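Storing loose desktop CPUs without the original boxes
Hardware Help > Parts and Storage

Posted by punutis_bench
Views: 1,293

I have 7 Intel desktop processors left over from upgrades and I'm trying to find a decent way to keep them. The retail boxes are long gone. Right now each one is wrapped in a paper towel inside a shoebox, which I know is bad. They are the kind with flat contact pads on the bottom, no pins.

I would like something where I can see what I have without unwrapping everything. I looked at the Dornent parts tray but the listing doesn't say what it's made of. Does it have to be anti-static, or is any tray with square pockets okay? Also, which way up should they go? I've seen people do it both ways. They will be on a shelf in a spare bedroom, which gets humid in July and August.

dornent_owner
Posts: 2,031

Any plastic box works. I kept one in a sandwich bag for years and it still boots. People worry too much about static.

Breletti
Posts: 3,000

I would not use a sandwich bag. Ordinary plastic bags can build up a charge when you rub or slide things in them. You may get away with it, but anti-static bags are cheap, so there isn't much point in taking the chance.

For the tray, look for the words "ESD safe," "conductive" or "dissipative" in the listing. Color tells you nothing. Black foam can be plain packing foam, and pale trays can be either kind. If the seller can't say what the material is, skip it, or put each chip in its own anti-static bag or clamshell first.

Put them in with the metal lid facing up. The model number is printed on the lid, so you can read it without touching anything. More important, the pads on the bottom stay clean as long as the pocket is clean. Blow the dust out of the pockets before you load them. Pick the chip up by the edges of the green board and keep your fingers off the underside.

Check the pocket size too. You want the chip to drop in flat with a little room on each side. If you have to press it in, the pocket is too small, and if it slides a lot when you tilt the tray, it's too big.

Raised square pockets with open tops are the easiest to use at the bench, but they don't hold anything down. If you carry the tray around or stack it, get one with a matching cover.
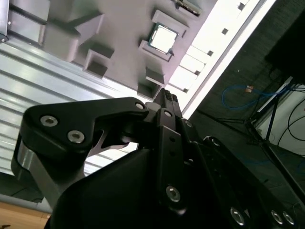

Intel desktop CPU in an open-topped square holder, lid side up.

Clean off the old thermal paste before storing. Isopropyl alcohol and a lint-free wipe will do it. Let it dry fully before it goes in the tray.

For the humidity, put the whole tray in a lidded storage box with a couple of silica gel packs and swap them at the start of summer.

Ng
Posts: 7

Agree with the post above on most of it. I use the clear plastic clamshells that used processors get shipped in. They snap shut and you can read the lid through them. I write the socket type and the board it came out of on a piece of masking tape on the outside of the shell. Don't put tape on the chip itself, the glue is a pain to get off.

If you still have the motherboards, keep the plastic socket covers too. You'll need them if you ever sell the boards.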